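Workplace > Break Room and Kitchen > Tips
Shares 21 | Comments 2

Sharing the Dish Work With a Robot: Kitchen Tips for Office Staff

At the Crichton office the kitchen robot took over the dishwasher in November. The staff still use the same sink and the same cabinets, and most trouble comes from the handover between the two. The tips below come from the Kundton kitchen log, which held 3,844 entries as of 2024-12-08.

Scrape plates before they go in the rack. The robot does not judge food residue well, and a plate with rice stuck to it will go through the cycle as is.

Set plates in the rack one per slot, with space between rims. Stacked plates are the most common cause of a stopped run. Bowls go at the end, open side down.

Keep the faucet area clear. Sponges, bottle brushes and travel mugs belong on the shelf – a mug left by the spout will be treated as a dish.

If the dishwasher is open and the robot is working at it, wait. Do not reach past an arm to drop in a fork. Leave the item on the counter to the left of the sink and it will be picked up on the next pass.
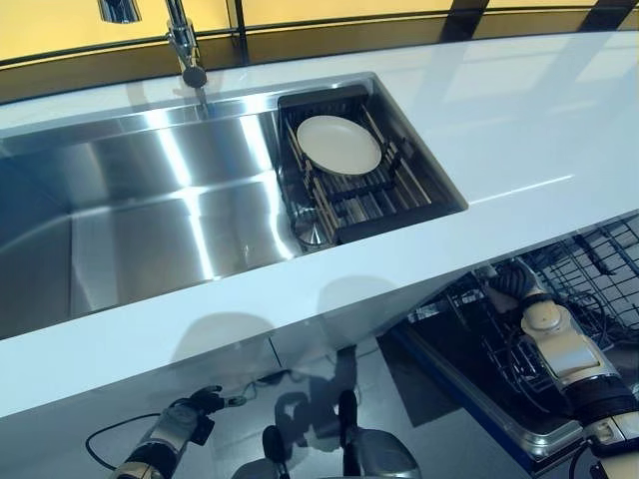 Wanda Nguyen-Tran wrote in to ask what happens to the person who used to do this job. At her site the morning kitchen shift was cut by an hour, she said, and the hour came back as paperwork on stopped runs.

The pattern is common enough to plan for. At Crichton the kitchen shift kept its hours, but the tasks changed: less loading, more checking. Desmond Hutchins now wipes the counter, empties the filter and clears faults. Write these duties into the shift sheet before the robot starts, with times, so that they are paid work.

Filter: rinse every 200 cycles under warm water, no soap. Log it.

Knives: hand wash only. Dry them and put them away at once.

Counter: wipe with a damp cloth and dry it. Standing water on a glossy top throws glare and slows the grasp.

Faults: press stop, clear the item, close the rack, restart. After two faults in one run, finish the load by hand and note the slot number.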